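Heltside Members List
Re: Proposed change to the seed exchange and plot rules
From: Eduard Hrnčiar, Office of the Secretary, Heltside Garden Association
Date: 28/07/2023

Dear members,

The office has received a number of replies to the draft rules that went out on this list earlier in the month. The fullest of them came from the Flukaven section, and I have quoted the relevant parts below so that the answers can be read beside the questions. Members who wrote privately on the same points are asked to treat this message as their reply.

The Flukaven section wrote:

> We thank the office for the draft and support most of it. Our members
> have four concerns.
>
> First, the draft says that a plot left unworked for one month in the
> growing season may be reassigned. Several of our members work away
> from home in the summer and arrange for neighbors to water. We would
> like the rule to say plainly that this counts as working the plot.
>
> Second, the water charge. Under the present system every plot pays
> the same amount. The draft would charge by plot size. Our section has
> most of the large plots and would carry most of the increase.
>
> Third, the draft requires seed brought to the exchange to be labeled
> with variety, year and grower. We have older members who have saved
> the same beans for decades and do not know what they are called. We
> would not want to see them turned away at the door.
>
> Fourth, sweet corn. The draft limits each plot to a single planting
> block and sets a distance from the path. We do not see what problem
> this is meant to solve.

On the first point, the office agrees. Section 3 will be reworded. A plot is considered worked if it is watered and kept clear of seeding weeds, whoever carries out the work. A member who will be away for longer than two weeks should send the name of the person looking after the plot to the office before leaving. A short note is enough and no form is required. The existing right to a written notice before any reassignment remains in place, and the notice will continue to go to both the postal address and the email address on record.

On the second point, the office is not able to withdraw the proposal, but it can be more gradual. The water bill for the last full year came to $2,534. The present flat charge does not cover it, and the difference has been taken from the repair fund, which was set up to pay for fencing and gates. The revised draft will bring in the new charge over two seasons. In the first season, half of the charge will be flat and half will depend on plot size. Members with rain barrels have asked whether they may receive a reduction. This was considered and set aside, as the office has no fair way of measuring what is drawn from a barrel.

The leak at the Allosik Lane standpipe has been repaired. It was not included in the bill quoted above and will appear in next year's figures.

On the third point, the rule was written with the swap tables in mind, where packets pass through several hands and mistakes travel with them. There was never an intention to exclude anyone. The revised wording asks for the variety "if known," the year of harvest, and the name of the grower. Unnamed seed may be labeled by type and by any name the family uses. "Climbing bean, brown, from my aunt" is a perfectly acceptable label. Seed from a purchased hybrid should still be marked as such, so that those who take it know that the plants may differ from the parent.

On the fourth point, I can supply some background. Corn is pollinated by wind, and a single long row along a path tends to give poorly filled ears. A compact block does better. It also casts less shade on the neighboring plot, and shade has been the most frequent subject of complaint to this office for the past two summers. The rule as drafted was too strict all the same. It will now read that corn should be planted in blocks of at least four short rows, set three feet or more from any shared boundary. A second block is allowed where the plot is large enough to keep that distance on every side. Members whose corn is already in the ground need do nothing this year.

Growers of popcorn and flint corn are asked to speak with neighbors who grow sweet corn before choosing a planting date. The types will cross if they shed pollen at the same time, and the sweet corn is the one that suffers in the eating. A gap of two weeks in flowering is normally sufficient. This is advice and will not be written into the rules.

Two further matters were raised by other sections.

The Naqvi plots asked whether fruit trees may be planted along the north fence. The answer for the present is no. The fence is due for replacement, and the contractor will need clear access on our side. The question will be taken up again when that work is complete. Currants, gooseberries and other bushes that can be moved in winter are permitted.

It was also asked how votes on the rules will be counted, given that some households hold more than one plot. The bylaws are clear on this. Each household has one vote, regardless of the number or size of its plots. The current roll stands at 434 households. Members who have changed address since the spring mailing should inform the office so that their ballot reaches them.

The revised draft will be sent to this list once the changes described above have been made. Printed copies will be left in the notice box at each gate for those who prefer paper. Comments may be sent to the list or to the office directly. Please quote the section number when writing, and please trim earlier messages from your reply, as the digest has become very long.

I attach below the usual summer notes for the members' page. Section representatives are asked to pass them on to anyone who does not receive this list by email.

Eduard Hrnčiar
Secretary, Heltside Garden Association

Summer notes for the members' page

1. Watering
Hoses may be used before nine in the morning and after six in the evening. Watering cans may be used at any time. Please close the standpipe fully and return the shared hose to its hook.

2. Compost
The shared bays accept plant waste only. Diseased tomato and potato growth should be taken home and placed in the household trash. The left bay is closed to new material until it has been emptied.

3. Sweet corn
Ears are ready when the silks have turned brown and a kernel pressed with a thumbnail gives a milky juice. Pick as close to mealtime as possible, as the sugar begins to turn to starch once the ear leaves the stalk. Ears that cannot be eaten the same day should be kept cold in their husks.
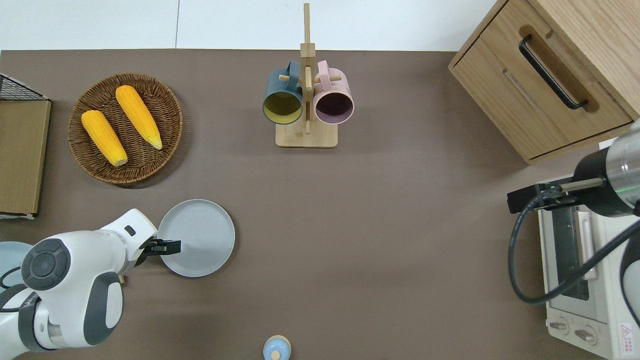 4. Gates
The gate code will change at the end of the season. The new code will be sent by post and will not be given out over this list.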